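Ticket 263 - Nakider tidy routine, stalls on small parts
Status: open
Logged by: Jarmo Eskola
3 comments

Picking from the tray again. Sim run stops after about 30 picks, arm just holds at the bottom and waits. No error, log goes quiet. Restarted twice, same thing. Timeout was 5 seconds, now 60, makes no diffrence.

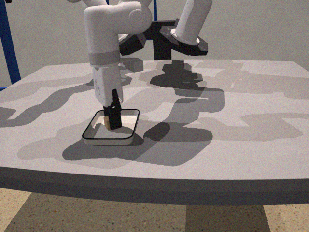

Could it clear a kitchen drawer on its own yet? Not for a paying customer - big stuff maybe, but it gives up on teaspoons and someone has to stand by.

Pesonen want it for shop-floor sorting as well, screws and brackets into bins. Told them same problem, smaller parts. A person still does it quicker.

Tried so far:
- old grip settings from Stallutlow - worse
- slower approach - stalls later, still stalls
- second arm parked, no change

Next, swap the grip check for the Ostitness one and rerun overnight. Will update ticket in teh morning.

0 shares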